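Home Food Storage, Session 4: Keeping Fruit
Handout for the Tuesday evening group, Mamden Adult Learning
Notes by Hwa-young Hong

Bring these notes back next week, with your tasting sheet filled in. If you missed the session, read the section on ripening first and then borrow somebody's tasting sheet, as the two go together.

1. Where we left off

Last time we finished with root vegetables, and several of you asked why the potatoes and the onions should live apart. Hold on to that question, because fruit is where it gets really interesting! Fruit is still alive after picking. It goes on breathing, using up its sugars and losing water through the skin, and everything we do in storage is a way of slowing that down.

2. Ripening and ethylene

Ethylene is a gas that many fruits give off as they ripen, and it tells other fruit nearby to ripen too. Apples make plenty of it. So do pears, peaches, ripe bananas and avocados. Citrus makes very little, and so do grapes, cherries and strawberries.

Two words worth learning:

Climacteric – fruit that keeps ripening after it is picked (apple, pear, banana, peach, avocado, mango).
Non-climacteric – fruit that stays more or less as ripe as it was on the day it was picked (mandarin, orange, lemon, grape, cherry, strawberry).

This is why a hard pear on Saturday can be wonderful by midweek, while a sour mandarin will stay a sour mandarin. It may soften and it may dry out, but it won't get sweeter. Man-sik Pyo asked whether the paper bag trick works on strawberries. Sadly no, they just go moldy in the dark.

3. Temperature

The fridge is the best friend an apple ever had. A crisp variety that turns mealy after a week or so in a warm kitchen will often keep for many weeks in the crisper drawer. Mandarins are happy on the counter for several days and last longer in the fridge. Let them come back to room temperature before you eat them – the flavor opens up beautifully.

Keep these out of the fridge until they are ripe: peaches, mangoes, avocados, pears. Bananas are the fussy ones. The skin goes brown in the cold, although the inside is usually fine for baking.

4. Water and air

Fruit shrivels in dry air and rots in wet air, so we are always looking for the middle. Don't wash anything until you are ready to eat it. If a bag or box fogs up inside, open it, wipe it out and lay a dry paper towel in the bottom. Mi-kyung Yoon lines her crisper drawer with a clean dish towel, changed every week, and I tried it after class. I'm a convert!

5. Choosing a container

Rigid boxes protect fruit from knocks, and knocks matter more than people think. A bruise is a patch of broken cells, and broken cells brown quickly and let mold in. One layer is best for anything soft. Apples and citrus can go two deep if you set them down gently. A see-through or cloudy box also lets you check for trouble without lifting everything out. For a lunch box or a short trip, mixing kinds of fruit does no harm at all, and a container like the open one on the white table, with a rounded outline and a tan lid that has a black loop to lift it by, is a handy shape for it. A red apple and an orange mandarin make a lovely pair for the road, but for longer storage give each its own box.

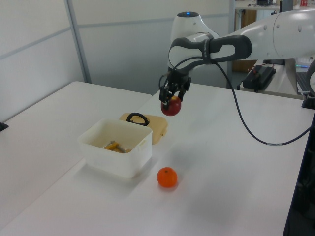
Apples are the ones I would sort first whenever you bring home a mixed bag. Look each one over for soft spots, broken skin or a missing stem, and eat the damaged ones within a day or two. Pick them up with light pressure, because fingertips can bruise a tender variety. With a deep red apple, like the one held over the table, a yellowish patch near the top is no reason to put it back. Many red varieties show some yellow, and it tells you very little about damage. Smell and firmness are better guides.

6. For next week

Take 4 apples of the same kind. Keep two in the fridge and two on the counter, taste one from each place after 5 days, and write down crunch, juice and smell. Save the other pair to bring to class. Lajos Oláh is bringing pears from his garden, so we can compare.

Bring one container from home with its lid. Any size will do.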